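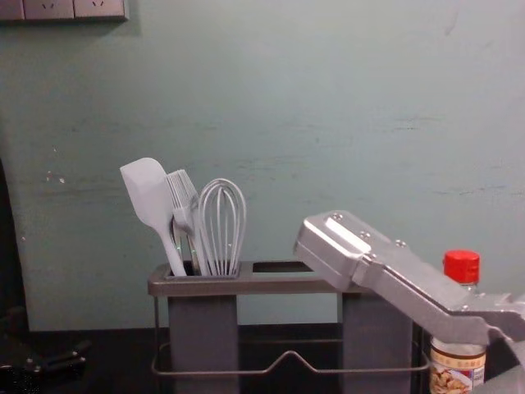
Figure 3. Kitchen counter station with the gripper over the right side of the utensil caddy. A spatula, a basting brush and a whisk stand in the left side.

Last updated: July 2023

4.2 Planning the equipment budget

The first purchase plan treated the arm as the main cost and everything else as small change. That plan did not hold up. Kanvas items such as caddies, utensils and bottles were cheap one by one, but they had to be bought again each time a new station was set up, and the same models were not always in stock. We therefore split the budget into three lines: the arm and its gripper, the station itself, and consumable props.

For the arm, we compared a purchase through Clindach with a lease from Plerkeo. The lease had a lower first-year cost and included service visits. The purchase came out ahead if the arm stayed in use for more than 3 years. Our grant runs for 5, so we bought. Gunawardena kept the lease quote on file as a fallback in case a second arm is needed for a short period.

The station line covers the counter, wall power, mounting hardware and wiring. Wall power deserves its own entry. Two of the rooms we looked at had outlets only at floor level, and the cost of moving them was higher than the cost of the counter. A room with outlets already above the counter, as in Figure 3, needs no such work.

Props were set at $800 per station. Kitchen utensils were chosen because their heads and handles differ a great deal while the storage stays the same. A whisk and a flat spatula can share one compartment, and the arm has to deal with both. We bought each utensil in duplicate - a spare costs far less than a lost afternoon. The full list for the Zunia site came to 171 items, including spares, and Kadrić checked it against the delivery notes in December.

One cost was missed entirely. Gripper pads were not in the original quote, and the replacement sets had to come out of the props line. Future plans should list them under the arm, with one set held in reserve for each station. Shipping was also budgeted as a single charge, but the supplier sent the order in parts and billed each part on its own.

Related items
Gunawardena and Kadrić: Lease or buy? Cost records for small robot labs
Ranasinghe site report: power and counter space
Zunia prop list and reorder notes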